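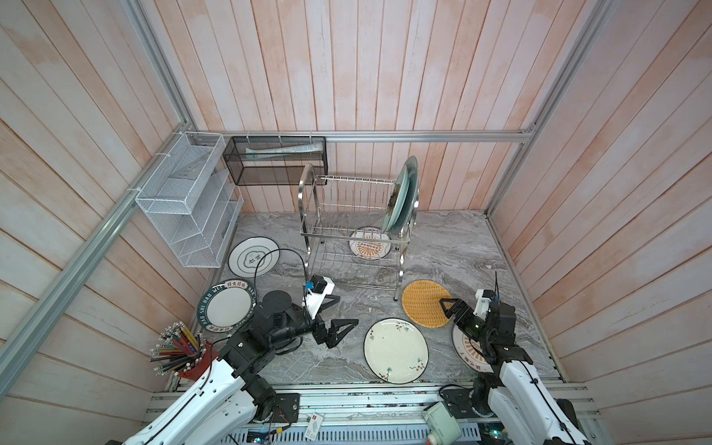 Notebook > Calendars > Holloway psalter

Entries | Transcriptions | Bench | Contacts

August, started 9:40 a.m.

Back on the Holloway psalter and I have been wanting to get to the calendar for ages. What a lovely messy thing it is! Sohail finished the collation before he left last night: 52 leaves in the section we have, calendar at the front, all twelve months there. He had March and April swapped in his first list, now fixed.

The columns run as you'd expect. Golden number on the far left, then the Sunday letter, then the Roman date, then the feast. Red for the big days, brown ink for everyone else. The red has held up much better than the brown, so for once the important feasts are the easy ones to read.

Now the good part. There are 44 feasts written in a later hand, and they're squeezed in wherever there was a blank day (and in June, twice, where there wasn't). I had been treating these as one campaign by one person. I don't think so any more. The long s in July has a foot on it and the one in November doesn't, and the November writer abbreviates "confessor" down to almost nothing. Clyde Nakamura looked and says two hands for certain, maybe three. I'm happy with two until I've done the letter forms properly.

8 entries have been scraped. I can get three of them under raking light, all in May and September. The rest I'd only be guessing at, so leave them as brackets in the transcription. Sohail, please don't fill them in from the Fotis calendar, however well they'd fit!! The Fotis book is our best match so far but it goes its own way from the middle of October on.

Easter table, last opening. It gives all 35 possible dates, March 22 to April 25, each with its letter beside it. I checked it line by line against the modern printed one and there's a slip at April 9, where the scribe repeated the letter from the line before and then carried on correctly. So he was copying and lost his place, and didn't work it out as he went. I was so pleased with this that I went and told Clyde, who was on the phone.

Golden numbers in January are shifted down a line from the 11th on. Same kind of slip? Check if the Dridetti leaves do it too. If they do, that's a shared parent copy and I'll be unbearable for a month.

To do
- letter forms, July and November, side by side
- ask Flelance for the better scans of their September page
- Clyde to reread the June additions without seeing my version
- vigils: are any of them in red? I noted one and now can't find it

Stopped 4:15, eyes gone. December tomorrow.

Print this entry | E-mail this entry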